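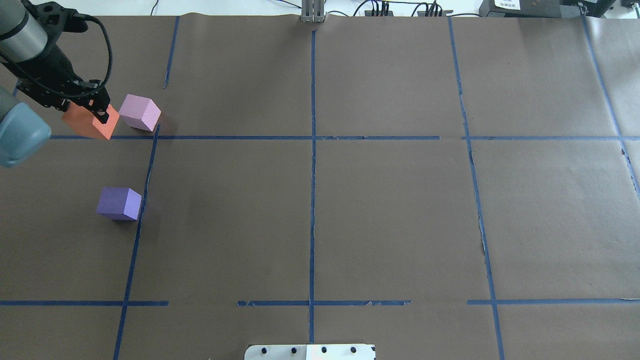
Paper, Tape and Foam: A Block Grid at Granik

Dorottya Fodor, Vestville
Posted 2020-04-01

I have been working on a simple layout for sorting and placing small foam blocks. It uses brown paper, blue painter's tape and blocks in plain colors. The paper goes down first and the tape divides it into squares. A block can then be put in a square, moved to the next one, or set beside another block.

The paper is the ordinary packing kind and it creases as soon as anyone leans on it. I tried ironing a sheet once and would not bother again. The creases make no difference to foam. A 60-yard roll of tape has lasted me through several layouts, and I still have most of it.

I use the grid for short tasks. Put the orange one next to the purple one. Put all of them in one square. Leave a square between each. Foam is good for this work as it is light and makes no noise when it lands. The corners do get soft after a while, and the paler colors show dirt first. I wipe them with a damp cloth and let them dry overnight. 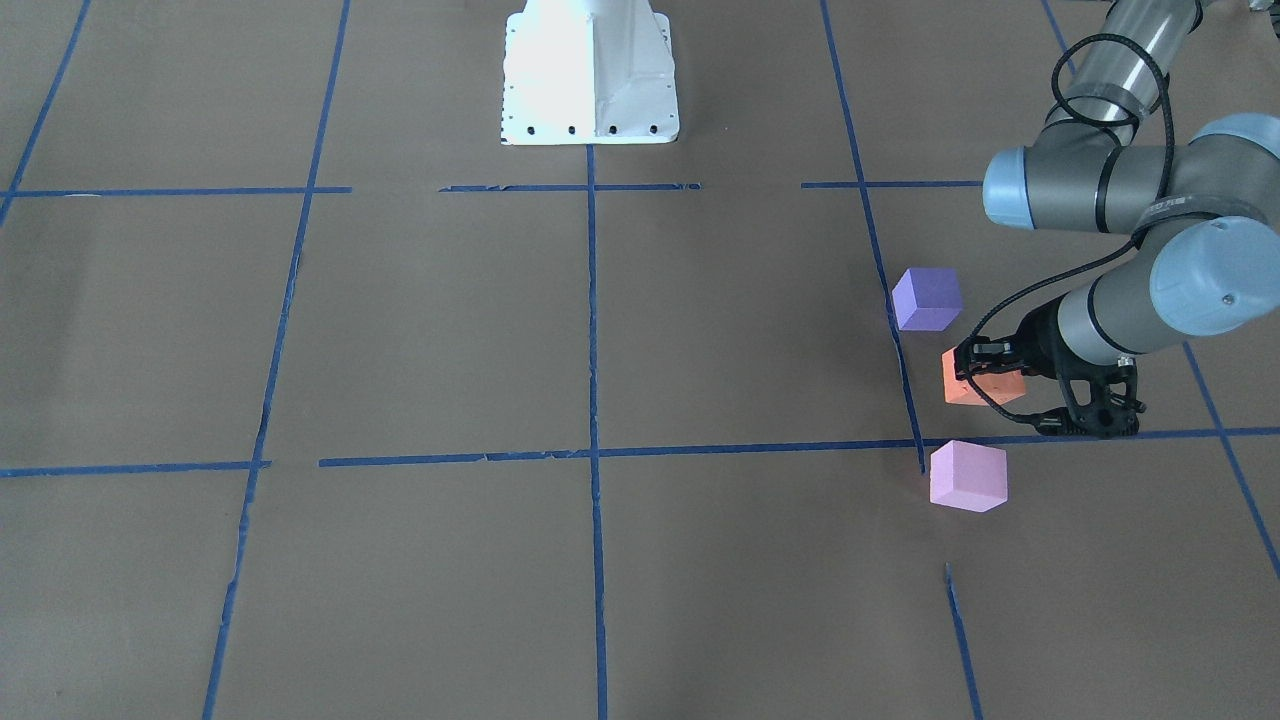
Purple and pink on the brown paper, with orange held close by in the gripper.

Pressing the tape down well matters more than getting it perfectly straight. I measure the outer lines and do the rest by eye. Where a strip tears, I leave it unless the end starts to curl. A gap in a line has never caused any trouble, and the squares can still be read from across the room.

When the paper gets too worn I roll it up with the tape still on it and start over. The last sheet stayed down for 28 days. The next layout will have smaller squares, and I plan to have it ready in July. I would like to try a darker tape on that one too, if I can find a kind that peels as cleanly as the blue.

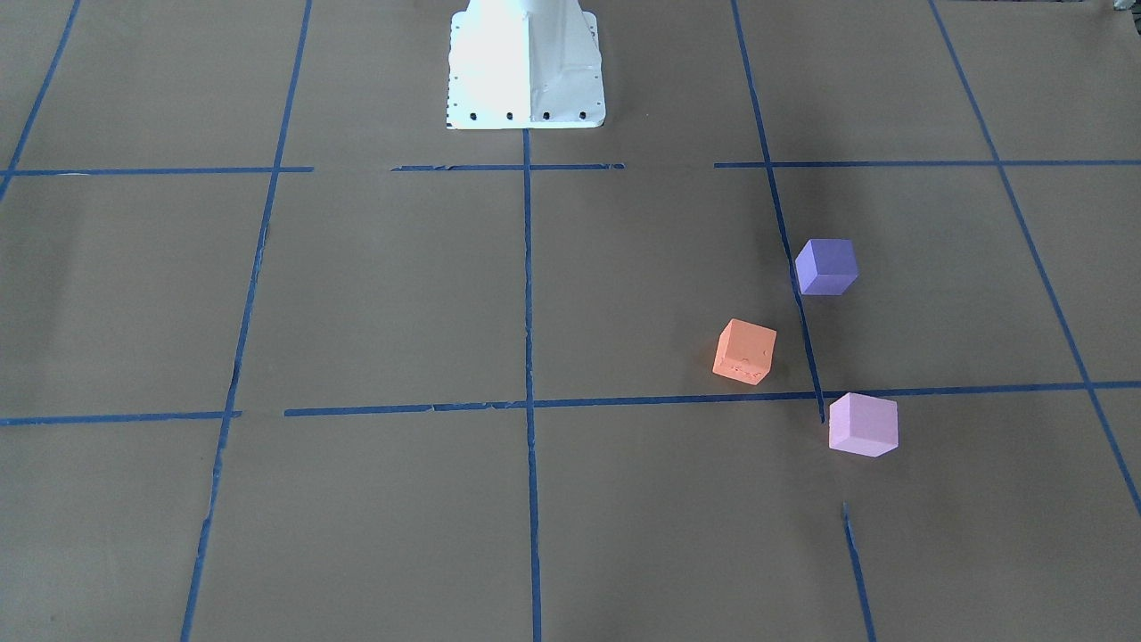

Desa wrote to ask whether the tape could go straight on the floor, with no paper at all. She did it that way on sealed concrete and it held fine, but after 2 months the glue stayed behind when she pulled up the strips. Her advice is to keep the paper.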